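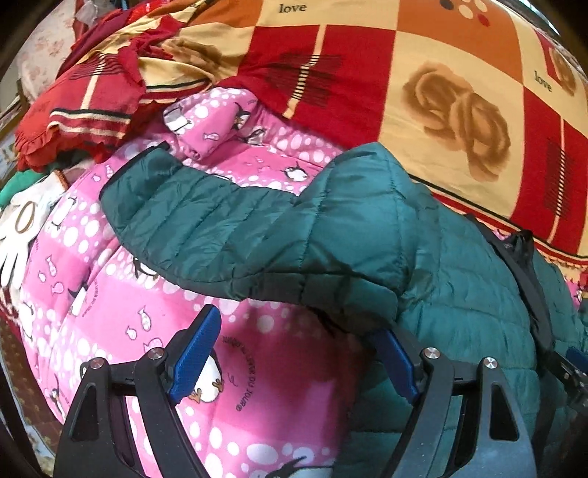
Xolani Nel

The fault first showed up in August as a torn cuff. A quilted jacket had gone through the folding cell at Jorninby, the contract laundry and textile recovery plant, and came out with the stitching pulled away from one baffle and a tuft of filling hanging from the hole. The cell's log listed the pick as normal. Grip force at closure was inside limits, the lift was completed, and the item was released at the correct station.

Two more damaged pieces followed in the same shift, both padded and both passed by the software. The line supervisor pulled the cell out of service at 4 p.m. and sent the padded goods back to the hand tables.

Folding soft goods by machine is slow and unforgiving work. A towel has edges a vision system can find. A comforter with a jacket lying across it has folds, printed outlines, seams and overlapping layers, and most of these look like an edge from at least one angle. The Jorninby cell learned its picks from demonstrations made with a hand-held gripper, the same two-finger linkage as the one on the arm, opened and closed by a person working through bedding and clothes in ordinary rooms. Irham, the integrator, supplied 3000 of these demonstrations with the original installation. The fingers are stiff plates with triangular cut-outs, and each carries a ridged blue pad on its inner face. The pads do the holding. Everything behind them is there to keep the pads parallel as they close.

The first explanation was excess force. It was a reasonable guess and it took most of a week to discard. Irham's technicians lowered the closing limit in steps and ran the same padded test pieces at each setting. Damage went down slightly. Dropped items went up a great deal, and at the lowest setting the arm could not hold a wet bath sheet. The force readings at the motor were also repeatable to a degree that did not fit the irregular damage. Whatever was tearing the fabric was acting between the motor and the pad.

Each finger is joined to its linkage by pivot screws. On the arm at Jorninby, one screw on the left side had backed out by less than a full turn. With the gripper empty, the play could not be seen and could hardly be felt. Under load, the finger rotated slightly outward and the pad met the fabric on its lower edge, so that a closing force meant for the whole ridged surface went into a strip a few millimeters wide. On flat cotton this did nothing. On a puffer jacket, where the shell is thin and the stitched channels hold it under tension, the edge of the pad caught a seam and the lift did the rest.

The motor current could not reveal this. It measures the total effort of closing, and the total was correct.

Why the screw moved is less settled. Irham's installation sheet called for thread-locking compound on all pivots, and traces of it were found on the other screws. The finger had been changed once, after a collision with a cart, and the replacement was done on site from a shorter instruction that left the compound out. Vibration is the likely cause of the rest. The gripper had made around 2000 closures since the change.

A second weakness came to light during the inquiry. The cell's software, a package called Jirkus, compared each pick with its training set and reported a confidence value. For the damaged jackets that value was high. The model had chosen a good place to grip and approached it well, and nothing in its inputs described the angle of the pad after contact. The wrist camera did have the pads in view throughout. The recordings, played back slowly, show the left pad tipping on nearly every padded item. No part of the system had been told to look.

The repair was minor. The screw was replaced, compound was applied, and a paint line was drawn across each screw head and onto the plate so that movement can be seen during cleaning. Mathebula, the service contractor, now checks the pivots with a torque driver every 400 closures. That interval is conservative and will probably be lengthened once there is wear data to support it.

The software change took longer. Jirkus now measures the angle between the two pads in the wrist camera image at the moment of closure and stops the lift if they are out of parallel by more than a set amount. Thick goods cause false stops. A comforter bunched between the fingers can hide most of one pad, and the check then has too little to measure. In those cases the arm opens, backs off and tries again from a different side, which adds several seconds to the cycle.

The cell is back on towels and sheets. Padded jackets are still folded by hand.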